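# Desmontaje y ampliación de torres: preguntas frecuentes

Taller Vilen, servicio de equipos de sobremesa. Revisado el 12 de septiembre de 2013.
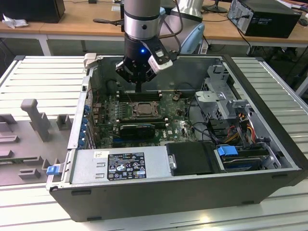
**¿En qué posición se abre la torre?**
Tumbada, con el panel lateral retirado y el interior hacia arriba. La placa base queda horizontal y los módulos de memoria entran en vertical.

**¿Qué se desconecta antes?**
El cable de red y todos los periféricos. Después se mantiene pulsado el botón de encendido cinco segundos.

**¿Cómo se insertan los módulos?**
Se abren las pestañas de la ranura, se alinea la muesca y se presiona por ambos extremos. Si el módulo no baja, está al revés - no forzar.

**¿Puedo dejar el zócalo de la CPU descubierto?**
Solo durante la intervención. Los contactos no se tocan ni se limpian con paño.

**¿Hay que extraer la tarjeta gráfica?**
Solo si impide el acceso a las ranuras. Se libera primero el cierre del soporte trasero.

**¿Se abre la fuente de alimentación?**
No. Se sustituye completa - referencia interna 314 en el catálogo Presonach.

**¿Cuánto cuesta el almacenaje de equipos no recogidos?**
Es gratuito hasta finales del mes siguiente al aviso. Los avisados en julio ya han vencido.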